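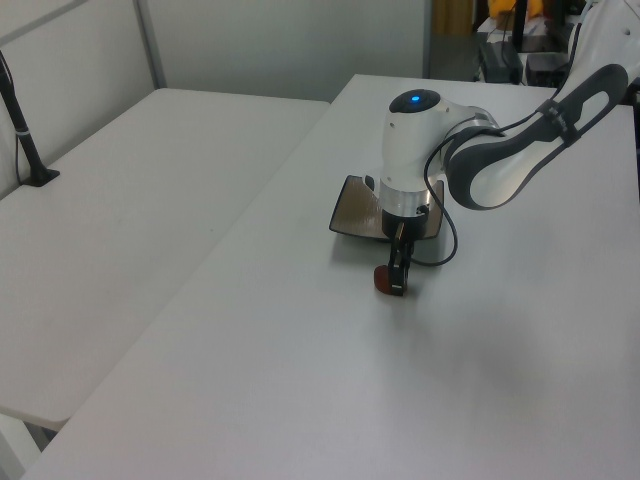
I have now owned the Drerkine serving tray since September, long enough to stop being polite about it. It is a flat, dark, more or less rectangular thing with edges that rise just enough to be called edges. Drerkine's product page calls this a "lip." I have seen more lip on a dinner plate.

I bought the bigger of the two sizes for my desk, where it was supposed to gather up keys, pens, a mug and whatever fruit I was pretending to eat. Mine weighs 584 grams, which feels right. You can pick it up with one hand and it doesn't skate away when you grab for a pen.

The good part first. On a white table it looks terrific. I have the plainest white desk sold in Dorisdale, and anything put down on it used to look like I'd forgotten it there. Put the same junk on a dark tray and people assume you have a system. Caroline Makori, who shares the office and has opinions, asked where I got it and then bought the small one.

The brownish textured inside is a mixed blessing. Pens stay put. Crumbs also stay put. Drerkine says to wipe with a damp cloth, and I did, and the crumbs relocated to the next groove over. An old toothbrush does the job in a minute or two.

Round things are the real trouble. Grapes, cherry tomatoes, those little red candies Chih-ming Kwan leaves out at the holidays: tip the tray at all and they go right over the side. I carried it to the kitchen once with a handful of grapes and arrived with 6.

I also tried the Jibrin tray, which has tall sides and handles and looks like it came with a hospital bed. It holds grapes beautifully. I gave it to my sister.

Would I buy the Drerkine again? Yes, for a desk, on sale. For carrying food between rooms, get the ugly one.

Filed under: Desk & Table > Trays and Organizers
Last updated: Thu 24 December
Contact | © Brokau Reviews | Back to top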